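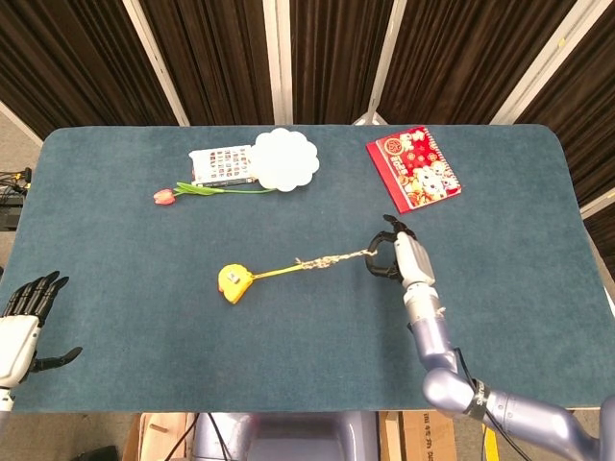 Mpho Van der Merwe told me I would come home from the Wenar mill smelling of sheep, and Mpho was right, down to the socks. I'd do it again tomorrow.

The open day started at nine in the dye house, and I was early enough to get a spot near the rail. Wenar takes in fleece from farms all over the valley, up to 600 bags in a good season, and most of it gets washed, carded and spun under the one roof. I had no idea how loud carding is! You feel it in your teeth. The big machine, which everyone there calls Semwal (after the firm that built it), pulls the wool into a web so thin you can read a label through it, and then it all gathers into a soft rope and drops into a can. I stood there for ages.

Pravesh Buthelezi led our group and was wonderful with the kids, who wanted to know if the sheep mind. He passed round raw fleece, then the same wool washed, then a finished skein, and let us guess the breed. I got one right out of four. The spinning room came next, with 60 spindles going and a woman at the far end mending broken threads with a flick of the thumb, so fast I missed it every time.

Lunch was soup and a cheese roll in the yard. Get there before noon if you want the soup.

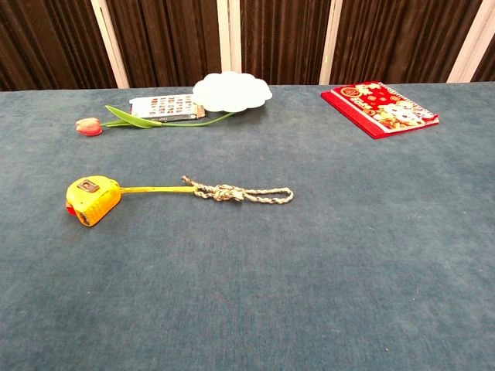
Can you buy yarn on the day? The shop stays open until four, and they take cards. I came away with three skeins of Wundier, their heavy gray, and one of a mossy green from shade card 481 that I have no plan for whatsoever.

The afternoon was dyeing, my favorite part. They had a pot of madder and a pot of onion skins, and we each dipped a small hank and hung it on the line (mine went a sort of toasted orange, a bit blotchy at one end, and I love it). Pravesh says the next open day is in August, after shearing, with the same bus from the station. Bring old shoes, the floor in the dye house is always wet.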